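From: Shahab Parsa
To: handheld-manip list
Date: May 2021
Subject: Re: [handheld-manip] Relabeling grasp events from finger width alone

Replying to the list, as the same two questions came in off-list. The quoted part is trimmed to what I'm answering.

> You report that segmenting on finger width alone works as well as
> segmenting on width plus image features. On our Onent recordings
> we can't reproduce this. Width traces for rigid parts are clean,
> but for cloth the closing edge is smeared over many samples and
> the detector fires twice on one grasp. Two questions:
>
> (a) Is your threshold fixed, or set per object class?
> (b) How do you handle a re-grip, where the fingers open slightly
> and close again on the same fabric?
>
> Also, which view do you treat as the reference clock?
>
> Vlachopoulos

(a) The threshold is fixed, but it is not applied to width. It is applied to the rate of change of width after a median filter. On rigid parts the two give the same answer, and I suspect that is why the difference wasn't obvious from my first message. On cloth the fingers keep closing slowly as the layers compress, so an absolute width threshold depends on how many layers were picked up. The rate falls off sharply at first contact whether there is one layer or four.

The set I used for the comparison is 1164 demonstrations, of which 400 are garment tasks: flatten, fold in half, fold sleeves in, move to one side. These are two-handed, with the garment laid out on a sheet over a table. The sheet matters for the method. It moves with the garment when the fingers scrape it, and a pinch that catches both sheet and shirt gives a wider final width than a pinch on the shirt alone.
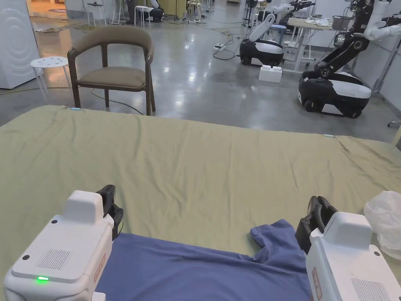

Sleeves are the worst case. A short sleeve is two layers with a hem, and operators tend to approach it from the side at a shallow angle, so one finger slides under before the other comes down. In the width trace this shows as a short plateau and then a second closing edge. That is your double fire. I merge any two closing edges separated by less than 8 samples, provided there is no opening edge between them. With that rule in place the duplicates on sleeves went away. The remaining errors are mostly missed grasps on very thin material, where the fingers close almost completely and the event looks like an empty close.

(b) Re-grips are kept as separate events in the raw segmentation and joined in a second pass. The test is on pose. If the gripper has moved less than 5 mm between the opening edge and the next closing edge, both closings get the same event ID. I tried using the image for this and dropped it. Fingers hide the contact point in the wrist view at exactly the time you need it, and from the head view the other hand is often in the way.

On the clock: the wrist view is the reference, one per hand, and the head view is aligned to it afterward. Width is logged on the same board as the wrist camera in our setup, so there is no offset to estimate between those two. If the Onent unit logs width on the host, you will have a variable delay, and I would check that before changing any thresholds. A delay that drifts within a recording will smear the labels against the image without changing the trace itself.

One more thing I left out of the first message. The wrist view is very wide, and it takes in a lot of the hall besides the work surface: people, other robots, appliances, ceiling lights. I had expected the image-feature version to gain from the extra context. In the ablation it lost a little instead. When the hand turns, background motion is large everywhere, and the feature detector reads some of these turns as contact. Masking everything except the region near the fingers recovers most of the loss, and at that point it performs like width alone at a higher cost. The Jomura features and the Ostidora features behaved the same way here, so I don't think it is a problem with one encoder.
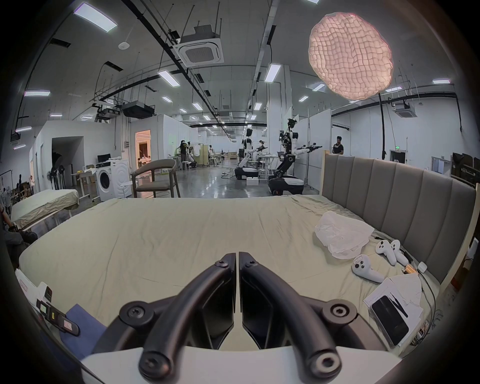
Settings to try on your side

1. Median filter on width before differencing. Use an odd window and keep it shorter than the merge gap.
2. One rate threshold for all classes. Set it on rigid parts first, then run cloth without changing it.
3. Merge gap of 8 samples, no opening edge allowed inside the gap.
4. Re-grip radius of 5 mm, measured at the fingertip frame. At the camera frame a small wrist rotation will exceed it.
5. Discard the first and last second of each recording. Operators open and close the fingers there to check the hardware.

If you still get double fires after step 3, please send one raw width trace with timestamps, unfiltered. The plots you attached last time were already smoothed and I can't tell from them whether the plateau is real.

I have not tested any of this on towels or anything else with pile. The trace for compressible material may not have a sharp change at contact, and I would expect the rate test to do worse there. If anyone on the list has width logs for terry cloth I would like to run them.

Shahab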